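Ticket: Behaviour scoring drops trials after arena lights change
Product: Skeltach (tracking and scoring)
Site: Priltesard, rodent motor lab
Priority: Medium, raised to High by us, lowered to Medium by you, raised again
Status: Open

Original report

Since the August update Skeltach loses trials in the forelimb reaching task. We run lesioned and sham rats through the same box, 200 reaches per session, and the score sheet comes back short. The missing rows are always from the lesioned group. As that is the group we are being paid to study, we noticed.

No error message. The log says "session complete" in a tone I have come to dislike.

Steps to reproduce
Open any session recorded after the update.
Set side preference to "auto".
Run scoring.
Count the rows.

Expected: 200 rows.
Got: fewer, and a different number on the second run.

Support reply, 09:40

Please clear the cache, reinstall and confirm the lights in the arena are at the recommended level.

Our reply, 11:15

Cache cleared. Reinstalled. Lights are where they have been for two years. The row count is now different again, so I suppose something happened.

Support reply, 14:05

Could you try with side preference set to "left"?

Our reply, 16:30

Done, and this helps. With "left" forced we get all 200 rows in 5 of the 7 test sessions. The other two are animals lesioned on the opposite side, and with "right" forced those come back whole as well. So the reaches are all in the video and the tracker does find them. It is the "auto" step that bins them.

My guess, for what it's worth: auto mode decides which paw the rat favours from the opening part of the session, then treats slow reaches with the other paw as grooming and throws them out. Slow reaches with the other paw are the entire point of the experiment. A rat with a dopamine lesion is not going to hurry up for the software.

Also tried
Exported the raw tracks to Gukeo and scored them there. All rows present, but Gukeo writes times in its own format and the import back into Skeltach fails at the first comma.
Rolled one machine back to the old version. Works. It also wants to update itself every time someone opens it -- we have taken it off the network.
Ran the Ventura demo set that ships with the installer. Perfect score. The Ventura rats are all healthy, so they would.

Support reply, 10:20

Thank you for the detailed notes. We can reproduce this with your files. Auto mode has a minimum reach speed that was raised in the August update. It has no setting in the menu. Passed to development.

Our reply, 10:55

Please give it a setting in the menu.

Workaround until fixed: force the side by hand for each animal, check it against the surgery sheet, score again from scratch. Do not use "rescore missing", as it duplicates the rows it already had.

Attachment 1 of 1 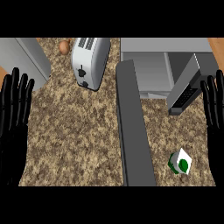 Simulated kitchen counter with two black robot hands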